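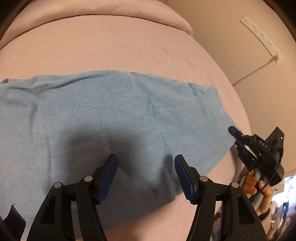
일하는 시간의 빈자리
브라르나트덴 지역 시간제 고용의 증가와 노동시간 부족 문제

브라르나트덴(Brarnatden) 권역의 취업자 수는 지난 1월 이후 완만한 증가세를 유지하고 있다. 실업률은 낮은 수준에 머물러 있으며, 구인 공고의 수도 줄지 않았다. 지표만 놓고 보면 지역 노동시장은 안정 국면에 들어선 것으로 평가된다. 그러나 권역 노동시장연구실이 최근 발간한 사업체 조사 보고서는 고용의 양과 노동시간의 양이 서로 다른 방향으로 움직이고 있음을 보여 준다. 일자리를 가진 사람은 늘었으나, 한 사람이 한 주에 일하는 시간은 짧아졌다.

이번 조사에는 도소매, 물류, 식품 가공, 돌봄 서비스 업종의 사업체 941곳이 응답하였다. 연구실은 사업체 응답과 별도로 해당 사업체에 소속된 시간제 근로자에게도 설문지를 배포하였다. 시간제 근로자 가운데 약 39%는 현재보다 더 오래 일하기를 희망한다고 답하였다. 통계상 이들은 모두 취업자로 분류된다. 주당 몇 시간을 일하는지, 그 시간이 본인의 희망에 부합하는지는 취업자 수라는 단일 지표에 반영되지 않는다.

노동경제학에서는 이러한 상태를 시간 관련 불완전취업이라 부른다. 개념 자체는 새로운 것이 아니다. 경기가 하강할 때 기업이 해고에 앞서 근로시간을 먼저 줄이는 현상은 오래전부터 관찰되어 왔다. 브라르나트덴의 사례가 주목을 받는 이유는 경기 하강기가 아닌 회복기에 같은 현상이 나타났다는 데 있다. 연구실의 책임연구원 데미드 본다르추크(Demyd Bondarchuk)는 보고서 서문에서 “회복기의 신규 채용이 짧은 근로계약에 집중될 경우, 고용률의 상승은 가계소득의 상승을 보장하지 않는다”고 기술하였다.

수요 예측과 근무 편성

짧은 계약이 늘어난 배경으로 보고서는 근무 편성 방식의 변화를 먼저 지목한다. 과거 권역 내 소매업체와 물류업체는 분기 단위로 인력 계획을 수립하고, 계절 수요가 몰리는 기간에 한하여 임시 인력을 충원하였다. 현재는 주 단위, 업종에 따라서는 일 단위로 필요 인원을 산정한다. 방문객 수와 주문량을 시간대별로 예측하여 인력을 배치하는 방식이 보편화되면서, 사업주로서는 여덟 시간 근무자 한 명보다 네 시간 근무자 두 명을 확보하는 편이 유리해졌다. 결원이 생겼을 때 대체 인력을 구하기가 쉽고, 수요가 적은 시간대에 지급하는 임금을 줄일 수 있다는 것이다.

권역 최대 도시인 플로누나르(Plonunar)에 물류센터를 둔 유넥스(Junex)도 이 방식을 채택한 기업이다. 유넥스는 창고 분류 공정의 신규 채용을 대부분 주 20시간 안팎의 계약으로 진행하고 있다. 회사 측은 서면 답변에서 오전 출고와 저녁 입고에 물량이 집중되는 공정의 특성상 종일 근무 체계를 유지하기 어렵다고 설명하였다. 아울러 근로자가 희망하는 경우 다른 공정의 근무를 추가로 신청할 수 있도록 사내 제도를 운영하고 있다고 밝혔다. 다만 추가 근무를 신청한 인원과 실제로 배정된 인원의 규모는 공개하지 않았다.

근로자의 입장에서 문제가 되는 것은 총시간의 부족만이 아니다. 근무시간표가 늦게 확정되면 두 번째 일자리를 구하는 일도 어려워진다. 유넥스 물류센터에서 오전 분류 작업을 담당하는 제닐린 마카파갈(Jennylyn Macapagal)은 지난해부터 저녁 시간대에 할 수 있는 일을 찾아 왔다. 그는 면접에서 근무 가능한 요일을 묻는 질문을 받을 때마다 답을 유보해야 했다고 말한다. “다음 주 시간표가 수요일에 나옵니다. 그 전에는 제가 언제 일할 수 있는지 저도 모릅니다. 두 군데에서 채용 제안을 받았지만 고정된 요일을 약속할 수 없어 모두 거절했습니다.”

마카파갈의 월 소득은 편성된 시간에 따라 달마다 달라진다. 임대료와 공과금은 고정되어 있으므로 소득이 적은 달에는 저축에서 부족분을 충당한다. 보고서에 수록된 심층 면접에서도 유사한 진술이 반복된다. 면접 참여자 다수는 시급의 수준보다 소득의 변동을 더 큰 부담으로 꼽았다. 은행 대출 심사나 주택 임대차 계약에서 일정한 월 소득을 증빙하지 못해 불이익을 받았다는 응답도 있었다.

시간표를 미리 알리는 사업장

응답 사업체 가운데 196곳은 근무시간표의 사전 통지 기간을 취업규칙 또는 근로계약서에 명시하고 있다고 답하였다. 이들 사업체가 정한 통지 기간의 평균은 9일이었다. 업종별로는 돌봄 서비스업의 비중이 가장 높았고, 도소매업이 가장 낮았다. 이용자와의 약속에 따라 방문 일정이 정해지는 돌봄 서비스업의 특성이 영향을 미친 것으로 연구실은 해석하였다.

플로누나르 외곽의 식품 가공업체 하치게오르기우(Chatzigeorgiou)는 두 해 전 사전 통지 제도를 도입하였다. 이 회사는 절임 채소와 소스를 생산하며, 원료 입고 시기에 따라 작업량의 편차가 크다. 도입 초기에는 생산 부서의 반대가 적지 않았다. 농가의 출하 일정이 날씨에 좌우되는 상황에서 작업 인원을 미리 확정하면 유휴 인력이 발생한다는 것이 반대의 요지였다. 회사는 절충안으로 기본 시간과 변동 시간을 구분하는 방식을 택하였다. 기본 시간은 계약서에 명시하여 원료 입고 여부와 관계없이 보장하고, 변동 시간은 근로자의 사전 동의를 받아 편성한다. 동의하지 않은 근로자에게 불이익을 주지 않는다는 조항도 함께 두었다.

하치게오르기우의 인사 담당 부서에 따르면 제도 도입 이후 자발적 퇴사자가 감소하였고, 신규 직원 교육에 드는 비용도 줄었다. 반면 관리자의 행정 업무는 늘었다. 변동 시간의 동의 여부를 매주 확인하고 기록해야 하기 때문이다. 회사는 제도의 순효과를 금액으로 산출하지는 않았다고 밝혔다. 원료 가격과 판매량이 같은 기간에 함께 변동하여 제도의 영향만을 분리하기 어렵다는 이유에서다.

본다르추크 책임연구원 역시 개별 사업장의 사례를 일반화하는 데에는 신중한 입장을 취한다. 사전 통지 제도를 도입한 사업체는 도입 이전부터 이직률이 낮았을 가능성이 있고, 규모가 크거나 거래처가 안정적인 업체일 가능성도 있다. 그는 본지와의 면담에서 “현재의 자료로는 제도가 이직을 줄였는지, 이직이 적은 사업장이 제도를 도입했는지 구별할 수 없다”며 “동일한 사업체를 여러 해에 걸쳐 추적하는 조사가 필요하다”고 말하였다.

지표의 보완

보고서가 제시한 권고는 제도보다 통계에 무게를 두고 있다. 연구실은 권역 고용 동향을 발표할 때 취업자 수와 함께 총노동시간을 병기할 것을 제안하였다. 희망 노동시간과 실제 노동시간의 차이를 묻는 문항을 정례 조사에 포함하는 방안도 담겼다. 현행 조사에서는 해당 문항이 부가 조사로만 실시되어 연도 간 비교가 불가능하다.

사업주 단체의 반응은 유보적이다. 플로누나르 상공협의회는 통계 보완의 취지에는 동의하면서도, 조사 문항의 증가가 소규모 사업체의 응답 부담으로 이어질 수 있다는 의견을 제출하였다. 협의회는 또한 시간제 근로자 가운데 학업이나 가족 돌봄을 이유로 짧은 근무를 선호하는 인원이 상당하다는 점을 강조하였다. 실제로 이번 설문에서도 현재의 근무시간을 유지하기를 원한다는 응답은 적지 않았으며, 근무시간을 줄이고 싶다는 응답도 일부 있었다.

노동조합 측은 권고의 수위가 낮다는 입장이다. 권역 서비스노동조합은 통계의 개선이 필요하다는 데 이견이 없으나, 시간표의 늦은 확정으로 발생하는 손실을 근로자가 전부 부담하는 구조를 먼저 바로잡아야 한다고 주장한다. 조합은 통지 기한 이후에 변경되거나 취소된 근무에 대하여 일정 비율의 수당을 지급하는 방안을 다음 교섭의 의제로 올릴 예정이다. 수당의 비율과 적용 대상 업종은 아직 확정되지 않았다.

연구실은 올해 하반기 후속 조사에 착수한다. 조사 대상에는 이번에 제외된 숙박업과 음식점업이 추가되며, 두 곳 이상의 사업장에서 일하는 근로자를 위한 별도의 설문지가 마련된다. 복수 일자리 종사자는 사업체 단위 조사에서 중복 집계되거나 누락되기 쉬운 집단으로, 권역 내 정확한 규모가 파악된 바 없다. 예비 설문은 플로누나르의 물류단지와 도심 상업지구에서 먼저 실시된다.

마카파갈은 현재도 오전 근무를 계속하고 있다. 지난달에는 사내 제도를 통해 포장 공정의 추가 근무를 신청하였으며, 배정 결과를 기다리고 있다.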